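스틸란스(Stilance) 의류 수선·재사용 사업 중간 진행 보고

수신: 몬버그(Monberg) 지역사업 지원 담당
대상 기간: 3월부터 9월까지

1. 보고 기간의 개요

지난 중간 협의에서 요청하신 대로 이번 보고는 활동 순서가 아니라 사업 항목 순서로 정리했습니다. 사업 항목은 신청서에 적은 그대로 수선 접수, 수선 교육, 재사용 의류 대여, 자투리 원단 활용의 네 가지입니다. 예산 집행은 뒤쪽에 따로 적었고, 영수증 사본과 집행 명세는 별도 파일로 제출합니다.

보고 기간 7개월 동안 수선 접수와 수선 교육은 계획대로 진행했습니다. 재사용 의류 대여는 시작이 두 달 늦어졌고, 자투리 원단 활용은 규모를 줄였습니다. 늦어진 이유와 줄인 이유는 해당 항목에 적었습니다. 사업 기간 연장을 요청할 정도의 지연은 아니라고 판단하고 있습니다.

작업실은 3월 초에 지금 자리로 옮겼습니다. 신청서에 적었던 상가 2층은 전기 용량이 부족해서 다리미와 재봉틀을 동시에 쓰면 차단기가 내려갔습니다. 건물주와 증설을 협의했으나 비용 부담에서 의견이 갈렸고, 결국 같은 골목 안쪽의 1층 점포로 계약을 바꾸었습니다. 월세는 조금 올랐지만 계단이 없어서 옷을 들고 오시는 분들의 출입은 훨씬 편해졌습니다. 변경 사실은 4월에 서면으로 알려 드렸고 승인을 받았습니다.

2. 수선 접수

기간 중 수선을 마치고 돌려드린 옷은 184벌입니다. 신청서의 연간 목표에 비추면 예상보다 조금 앞서 있습니다. 다만 봄에 접수가 몰렸고 여름에는 크게 줄었기 때문에, 이 속도가 연말까지 이어진다고 보기는 어렵습니다. 겨울 외투 접수는 보통 첫 추위가 온 뒤에 시작됩니다.

접수 내용은 바짓단 줄이기와 지퍼 교체가 대부분이었습니다. 신청 당시에는 찢어진 곳을 덧대거나 짜깁는 작업이 중심이 될 것으로 예상했습니다. 실제로는 치수를 고치는 일이 더 많았고, 특히 형제나 친척에게 물려받은 옷을 몸에 맞추려는 분들이 꾸준히 오셨습니다. 소매 안쪽 솔기가 터진 경우, 주머니 안감이 해진 경우도 자주 들어왔습니다. 니트류는 올이 풀린 부분이 작으면 받고, 팔꿈치 전체가 닳은 것은 덧대는 방식에 동의하시는 경우에만 받았습니다.

수선하지 못하고 되돌려드린 옷은 37벌입니다. 원단 자체가 삭아서 바늘을 견디지 못하는 것, 접착 심지가 들떠서 손댈 수 없는 것, 코팅이 벗겨진 방수 의류가 여기에 들어갑니다. 방수 의류는 접수 단계에서 코팅 상태를 확인하지 않고 받았다가 뒤늦게 되돌려드린 일이 여러 번 있었습니다. 6월부터는 접수대에서 안감을 뒤집어 보고 결정하며, 그 뒤로는 받은 다음에 되돌려드리는 일이 많이 줄었습니다.

비용은 신청서에 적은 대로 재료비만 받고 있습니다. 재료비를 면제하는 기준이 모호하다는 지적이 지난 협의에서 있었습니다. 현재는 주민센터에서 발급하는 확인서가 있으면 면제하고, 확인서가 없더라도 본인이 요청하면 한 해에 두 벌까지 면제합니다. 요청 사유는 묻지 않습니다. 이 기준은 접수대에 붙여 두었고 안내지에도 넣었습니다.

수선 기간은 봄에 가장 길었습니다. 4월에는 바짓단 하나를 줄이는 데에도 3주를 기다리셔야 했습니다. 대기가 길어진 직접적인 원인은 공업용 재봉틀 한 대의 고장이었습니다. 우에다(Ueda)에서 들여온 중고 기계로, 밑실을 감는 부분이 자꾸 풀려서 부품을 주문하고 기다리는 동안 가정용 재봉틀만으로 작업했습니다. 부품을 바꾼 뒤로는 문제없이 쓰고 있습니다. 지금은 간단한 수선이면 접수한 다음 주에 찾아가실 수 있습니다.

접수 기록은 처음에 종이 장부로 관리하다가 5월부터 트리투스(Tritus) 재고 관리 프로그램으로 옮겼습니다. 원래 창고용 프로그램이라 옷의 상태를 적는 칸이 부족합니다. 비고란에 약어를 정해서 쓰고 있는데, 사람마다 적는 방식이 달라 나중에 집계할 때 손이 갔습니다. 약어표를 만들어 작업대 옆에 두었고, 8월 기록부터는 거의 통일되었습니다. 3월과 4월의 종이 기록은 아직 전부 옮기지 못했습니다. 위에 적은 수선 건수는 종이 장부와 프로그램을 대조해서 낸 것입니다.

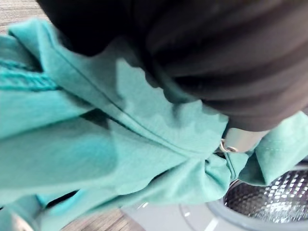 찾아가지 않는 옷의 처리도 정해야 했습니다. 완료 연락을 드려도 오시지 않는 경우가 생각보다 많았고, 여름 동안 보관 선반 한쪽이 그런 옷으로 찼습니다. 접수증에는 보관 기간이 적혀 있지 않았습니다. 7월부터 접수증에 석 달 보관 후 재사용 의류로 전환한다는 문구를 넣었고, 그 전에 접수된 옷은 한 분씩 다시 연락드려 의사를 확인하고 있습니다. 연락이 닿은 분들은 대부분 찾으러 오셨습니다. 전화번호가 바뀌어 연락이 되지 않는 옷은 당분간 그대로 보관합니다.

3. 수선 교육

교육은 기초반과 이어가기반으로 나누어 운영했습니다. 기초반은 봄에 한 차례, 초여름에 한 차례 열었고, 두 차례를 합해 13명이 마쳤습니다. 손바느질로 단추와 밑단을 고치는 것부터 시작해서 재봉틀로 직선박기, 지퍼 달기까지 다룹니다. 마지막 시간에는 각자 집에서 가져온 옷을 고칩니다.

봄 기초반은 저녁 7시에 시작했습니다. 퇴근하고 오시는 분들에게 맞춘 시간이었는데, 아이를 돌보는 분들은 이 시간에 오기 어렵다는 의견이 신청 단계부터 있었습니다. 초여름 반은 오전으로 옮겼고, 그러자 이번에는 직장에 다니는 분들이 빠졌습니다. 한 가지 시간대로 두 집단을 모두 받기는 어려워서, 다음 기수부터는 저녁과 오전을 번갈아 열기로 했습니다.

교육 내용에서 바꾼 부분은 지퍼입니다. 처음에는 콘솔 지퍼를 먼저 가르쳤는데 이것이 너무 어려웠습니다. 노루발을 바꾸는 데서 막히는 분이 많았고, 한 시간이 거의 그 설명으로 지나갔습니다. 초여름 반에서는 일반 지퍼를 파우치에 다는 연습을 먼저 하고 콘솔 지퍼는 이어가기반으로 넘겼습니다. 진도는 줄었지만 집에서 다시 해 보았다는 분이 늘었습니다.

이어가기반은 기초반을 마친 분들이 작업실에 나와 자기 옷을 고치는 자리입니다. 정해진 진도 없이 운영하며, 강사가 한 명 있고 나머지는 서로 물어보면서 합니다. 참여가 들쭉날쭉합니다. 비가 오는 날은 거의 비고, 개학 전후로는 자리가 모자랐습니다. 예약을 받는 방법도 생각해 보았으나, 편하게 들르는 자리로 남겨 달라는 의견이 많아 지금처럼 운영할 생각입니다.

교재는 기존에 나와 있는 책을 쓰려고 했다가 직접 만든 인쇄물로 바꾸었습니다. 시중의 책은 새 옷을 만드는 순서로 되어 있어서 이미 만들어진 옷을 뜯고 고치는 과정이 거의 나오지 않습니다. 인쇄물은 흑백 양면으로 만들었고 솔기를 뜯는 순서, 시접이 모자랄 때의 처리, 늘어나는 원단에 맞는 바늘과 실을 담았습니다. 그림이 작아서 잘 보이지 않는다는 의견이 있어 다음 인쇄에서 크기를 키울 예정입니다. 필요하시면 원본 파일을 보내 드리겠습니다.

강사료는 신청서의 단가를 그대로 적용했습니다. 다만 준비 시간에 대한 보상이 빠져 있었다는 점을 뒤늦게 확인했습니다. 연습용 원단을 자르고 지퍼를 소분하는 데 수업 시간만큼의 시간이 들어갑니다. 하반기에는 교육 재료비에서 남는 금액을 준비 시간 보상으로 돌리고자 하며, 이에 대한 승인을 7번 항목에서 요청드립니다.

4. 재사용 의류 대여

이 항목은 5월에 시작할 계획이었으나 7월에 시작했습니다. 작업실 이전으로 보관 공간의 배치를 처음부터 다시 해야 했고, 세탁을 맡기기로 한 곳이 봄에 영업 시간을 줄이면서 새 세탁소를 찾는 데 시간이 걸렸습니다. 지금 거래하는 세탁소는 수거와 배달을 해 주며, 대신 한 번에 맡기는 양이 일정 수준을 넘어야 합니다. 그래서 반납된 옷을 모아 두었다가 보냅니다.

대여 품목은 면접용 정장, 상복으로 입을 수 있는 검은 옷, 임부복으로 정했습니다. 신청서에는 아동용 행사복도 들어 있었지만 기증이 거의 없었고, 들어온 것은 치수가 너무 한쪽으로 몰려 있어 이번에는 뺐습니다. 정장은 상의보다 하의가 모자랍니다. 기증하시는 분들이 하의는 입던 것을 계속 입고 상의만 내놓는 경우가 많기 때문입니다. 모자라는 하의는 기증받은 것 가운데 허리를 늘리거나 줄일 수 있는 것을 골라 고쳐서 채우고 있습니다.

대여 기간은 한 주이고, 연장은 전화로 한 번 가능합니다. 보증금은 받지 않습니다. 시작하기 전에는 반납이 제대로 될지 걱정이 있었는데 지금까지 분실은 없었습니다. 늦은 반납은 있었고, 대부분 면접 일정이 미뤄진 경우였습니다. 얼룩이 생긴 채 돌아온 옷은 세탁으로 해결되었고, 안감이 뜯어진 재킷은 작업실에서 고쳐 다시 내놓았습니다.

검은 옷은 급하게 찾는 분이 많아 운영 시간이 문제가 됩니다. 작업실이 닫힌 저녁에 연락이 오면 다음 날까지 기다리셔야 하는데, 장례 일정에는 맞지 않습니다. 근처 가게에 검은 옷 몇 벌을 맡겨 두는 방법을 알아보고 있으나 보관 책임과 옷의 상태 확인을 누가 할지 정하지 못했습니다. 다음 보고 때 결과를 적겠습니다.

임부복은 찾는 분이 적습니다. 안내가 부족했던 것으로 보고 보건소에 안내지를 두었고, 9월부터 문의가 조금씩 들어오고 있습니다. 임부복은 대여 기간 한 주가 맞지 않는다는 의견이 있어서 계절 단위로 빌려드리는 방식으로 바꾸었습니다.

5. 자투리 원단 활용

신청서에서는 수선에서 나온 원단 조각과 되살릴 수 없는 옷을 모아 생활용품을 만들고 판매한다고 적었습니다. 실제로 해 보니 모이는 조각의 크기가 너무 작았습니다. 바짓단을 줄여서 나오는 천은 폭이 좁은 고리 모양이고, 색과 두께가 다 달라 이어 붙이는 데 손이 많이 갔습니다. 시험 삼아 만든 냄비 받침과 작은 주머니는 작업 시간을 따지면 판매 가격을 맞출 수 없었습니다.

그래서 판매는 하지 않기로 하고 용도를 바꾸었습니다. 두꺼운 천은 교육 시간의 연습용으로 쓰고, 부드러운 면은 잘라서 작업실의 기계 닦는 천으로 씁니다. 단추와 지퍼, 고리 따위는 떼어서 크기별로 보관하며 수선에 다시 씁니다. 부속을 떼어 쓰는 쪽은 효과가 분명했습니다. 오래된 외투의 단추를 맞출 때 시중에서 같은 것을 구하기 어려운데, 모아 둔 것에서 비슷한 것을 찾아 드린 일이 많았습니다.

합성섬유 조각은 아직 마땅한 쓸 곳이 없습니다. 충전재로 쓰려고 잘게 잘라 보았으나 뭉치고 무거워서 방석에도 맞지 않았습니다. 섬유 수거 업체에 문의한 결과 지금 나오는 양으로는 방문 수거가 어렵다는 답을 받았습니다. 인근 세탁소와 수선집의 조각을 함께 모으면 양은 맞출 수 있지만 보관할 자리가 필요합니다. 올해 안에 결론을 내기는 어려울 것 같습니다.

6. 예산 집행

인건비와 강사료는 계획에 맞게 집행되고 있습니다. 임차료는 앞에 적은 이전 때문에 계획보다 더 나갔고, 차액은 승인받은 대로 예비비에서 충당했습니다. 전기 증설비로 잡아 두었던 금액은 쓰지 않았습니다.

장비비는 재봉틀 부품과 스팀다리미 교체에 썼습니다. 다리미는 사업 시작 때 기증받은 것을 쓰다가 물이 새어 옷에 얼룩을 남기는 일이 있어 새로 샀습니다. 얼룩이 남은 옷은 주인께 설명드리고 세탁비를 부담했으며, 이 금액은 사업비가 아닌 자체 재원에서 지출했습니다.

재료비 가운데 실과 바늘은 예상보다 적게 들었고 지퍼는 더 들었습니다. 지퍼는 길이와 색을 갖추어 두어야 해서 처음에 한꺼번에 사는 비용이 컸습니다. 하반기에는 빠진 색만 보충하면 되므로 지출이 줄어듭니다. 세탁비는 대여 시작이 늦어진 만큼 남아 있습니다. 겨울에 외투를 대여 품목에 넣을 경우 세탁 단가가 올라가기 때문에 지금 남은 금액을 다른 항목으로 돌리지 않고 그대로 두고자 합니다.

홍보비는 거의 쓰지 않았습니다. 안내지 인쇄 외에는 지출이 없었고, 접수하신 분들께 여쭤보면 이웃에게 듣고 왔다는 답이 가장 많았습니다.

7. 승인 요청 사항

첫째, 교육 재료비 잔액을 강사의 준비 시간 보상으로 쓸 수 있도록 항목 변경을 요청드립니다. 총액에는 변동이 없습니다.

둘째, 자투리 원단 활용 항목의 성과 지표를 판매 실적에서 부속 재사용과 교육용 원단 사용으로 바꾸어 주시기를 요청드립니다. 판매를 전제로 잡았던 수입 예상도 함께 빼야 합니다.

셋째, 대여 품목에서 아동용 행사복을 빼고 겨울 외투를 넣고자 합니다. 외투는 이미 기증 문의가 들어오고 있으며 보관용 행거만 추가로 있으면 됩니다. 행거는 장비비 안에서 구입할 수 있습니다.

8. 남은 기간의 계획

10월에는 저녁 기초반을 한 차례 엽니다. 모집은 작업실 게시판과 주민센터에서 하며, 지난번에 시간이 맞지 않아 신청하지 못한 분들께 먼저 연락드립니다. 같은 달에 종이 장부의 나머지를 트리투스로 옮기는 작업을 마칩니다.

11월과 12월은 외투 접수가 늘어나는 시기입니다. 외투는 부피가 커서 지금 선반으로는 부족하므로, 찾아가지 않은 옷의 정리를 그 전에 끝내야 합니다. 두꺼운 원단용 바늘과 안감용 원단은 미리 주문했습니다. 접수가 봄처럼 몰리면 하루에 받는 양을 정해 두고 넘치는 분은 다음 날짜로 안내할 예정입니다.

연말에는 수선을 맡기셨던 분들께 짧은 설문을 보냅니다. 고친 옷을 지금도 입고 계신지, 그 뒤에 다시 고장 난 곳은 없는지를 여쭤볼 생각입니다. 문항 초안은 작성해 두었고, 몬버그에서 넣고 싶은 문항이 있으면 11월 중순까지 알려 주시기 바랍니다. 결과는 최종 보고서에 포함합니다.

붙임: 집행 명세, 영수증 사본, 월별 접수 집계, 교육 인쇄물 원본(요청 시)

스틸란스 사업 운영팀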